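Home | Diary | Archive | Links

Thursday, November 23, 2023

Up late, no breakfast, straight to the bench. Shoes again. Drinska wants the whole pair job done by hand before anyone drives it over the remote rig, so hand tool it is, me squeezing and dragging and trying to move like something with no wrist. Harder than it sounds. You reach too fast and the demo's junk, the arm just copies the hurry.

Got 128 in by lunch. Target is 200. Threw out 20 where I'd fumbled the heel and grabbed twice. Watkins says keep the fumbles, it learns to recover. Ultero people say bin them. I binned them, then felt bad and put 2 back.

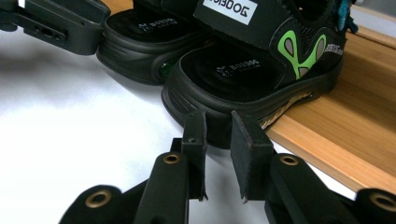
Thumb is killing me. Trick with sandals is come in low at the heel, slow, pause, then close. Straps are the worst, they flop and the fingers catch on them. Closed shoes were so much easier back in September, you could practicaly do those half asleep. Also keep forgeting to open all the way before the next reach.

Tried the remote rig for ten minutes after, out of spite. Lag. Awful. Kept overshooting and nudging the shoe along instead of picking it up. Plurer swears the new controllers fix that. We'll see, they said that about the last ones.

Soup for dinner, standing up. Need to recharge the tool tonight and relabel the morning folder, named it wrong twice. More sandals tomorrow, then the boots.

Print this entry | E-mail this entry

Contact | Copyright 2023 | Back to top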